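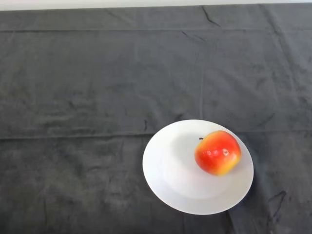
Apple season is here — and the fall supper is back!
3 min read

We waited all summer for this. The first crates came down from the Heltisum orchard early one morning, and by lunchtime the whole hall smelled like a cider press. If you've only ever had apples out of a supermarket bag in February, please come and try one of these. They crunch so loudly you'll feel rude eating one next to somebody!

The apples we get first are the two-toned ones, red running into gold, and they're good for pretty much everything. They hold together in a pie, they don't turn to mush in a lunchbox, and sliced thin with a sharp cheddar they make a dinner I'd happily eat all week. Keep them somewhere cool if you can (a garage shelf is fine) and away from your potatoes. Any with a bruise should go straight into a saucepan with a splash of water and a little cinnamon. Lid on, low heat, stir when you remember.

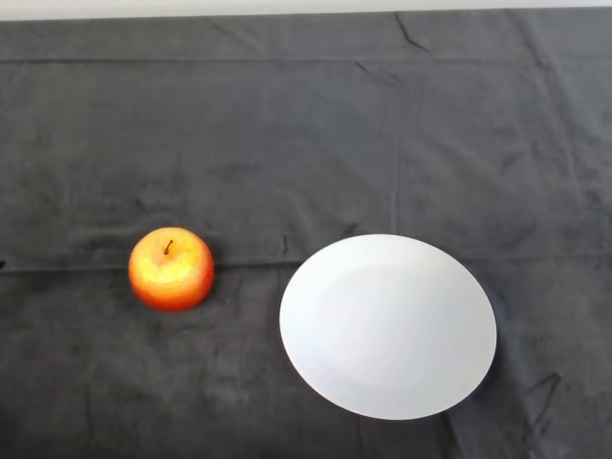 TRIKCOMBE, October

The fall supper is in the long room at Rindden Hall again, doors at 6, and this year we're setting 110 places. That's our biggest one yet, and we've been having a great time working out the tables.

After a lot of back and forth we're going plain. White plates, dark gray cloths, and one apple for each person. No centerpieces, no ribbon, no little gourds rolling off onto the floor. I was a gourd person going in, I admit, but I've come all the way around. A red and yellow apple against that soft charcoal color looks wonderful, and you get to eat it afterward or take it home in your pocket.

We did go back and forth on where the apple should sit. Beside the plate leaves room for the soup bowls, and on the plate is prettier when people first walk in. On the plate won. Put it off toward the rim and it looks more relaxed than dead center, and there's still room to tuck a name card next to it. 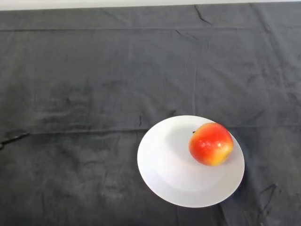

The winning place setting, apple toward the rim.

The cloths have a bit of a nap to them and they pick up every speck of lint, so if you're on the setup crew, bring a lint roller or a clothes brush. We could also use 4 more irons and a couple of extension cords. Setup starts at 11 in the morning, with coffee and Vuorinen rye rolls from the bakery for anyone who turns up early.

Supper is squash soup, roast chicken or bean stew, and then apple crisp — two kinds, one with oats and one without. Tell us about allergies when you book, and let us know if you'd like to sit with friends. Booking sheets are on the table by the hall door. Extra apples will be for sale by the bag on the night, so bring something sturdy to carry them home in.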